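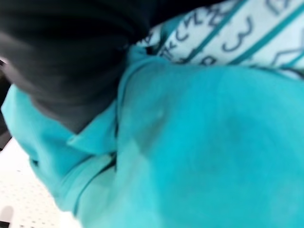

Notebook: Sowmya Mudaliar
Bench 3, September, afternoon session
Read by: Dagim, Hằng, Sheldon

Cloth pile day! We're at 146 recorded episodes for the sorting set as of this afternoon, and I'm keeping 129 of them. The rest are mostly my own false starts, where I closed too early and then sat there deciding whether to back out. Dagim thinks we should keep a few of those so the policy sees some recoveries. I'm coming around to it, but they go in their own folder for now (Pladura, subfolder "hesitations").

The wrist view is what I'm excited about. Look at how much is going on in it: black on top, turquoise bunched up across most of the view, and the white print with the teal stripes and the big 3 peeking out at the upper right. The little turquoise flap near center-left is just the sort of thing I want the model to learn to go for - it sticks out and it has a crisp edge, when nearly everything else at this range is soft. I've started calling those "handles" in the labels. Hằng, please use the same word so we don't end up with tabs, flaps and handles all meaning one thing.

Blur. Yes, there's plenty. Sheldon wanted to filter on sharpness and I talked him out of it, at least for this batch. The arm moves, the view smears, and the policy will have to live with that when it runs. What I did agree to is slowing the last part of the approach. Priya changed the scaling on the Kivumer leader arm before lunch and it feels so much nicer, I can finally creep in on a fold without overshooting.

Black is still the hard one. It goes nearly solid in shadow and all you get is a few faint gray streaks of sheen to tell you which way the surface runs. Tried exposure up one step: more detail in the black, but the white dotted surface washes out even more than it does here. Put it back. Might ask Rajan about a second lamp from the other side.

Label notes:
- pick order is top item first, always, even if a lower one has the better handle
- printed cloth gets "white print", don't try to name what's on it
- if two cloths come up together, mark the episode "double" and keep it

13 doubles so far, and I love them. Great material for the re-grasp head.

Next: same colors, new piles, with Hằng driving so it isn't all my habits in there. Stuscombe wants the first upload before they start their training run, so checksums tonight. Also need to find the spare wrist cable.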